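Levwood bench night moves to the bigger shed

The Levwood repair bench has outgrown its corner. From July the weekly sessions will run in the old Ornier seed shed, which has better light, 40 power points and a door that closes on the second try.

Organisers say 141 items came across the bench last season, most of them toasters. The toasters were mainly full of toast. Of the rest, the commonest fault was a loose plug, followed by a loose screw, followed by a screw that had been tightened by somebody's uncle and will now outlive us all.

The new season opens with a session on cables and connectors, a subject that drew about eight people last winter and one very patient dog. It will cover strain, bends and the art of leaving enough slack, which most households practise only with extension leads and relatives. Lo Presti Hardware is lending the hex keys again and would like all seven sizes back this time – the small one especially. 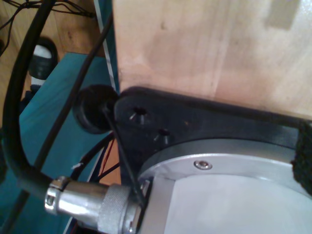
A thick cable needs room for its curve, according to a reader in Jinotitz, who wrote in to say that most of the dead leads in her garage were killed by being bent hard right at the plug, and could the session please start with that.

It will. Doors open at 7 pm. Bring the broken thing, its cord and, if it is a toaster, a clean crumb tray.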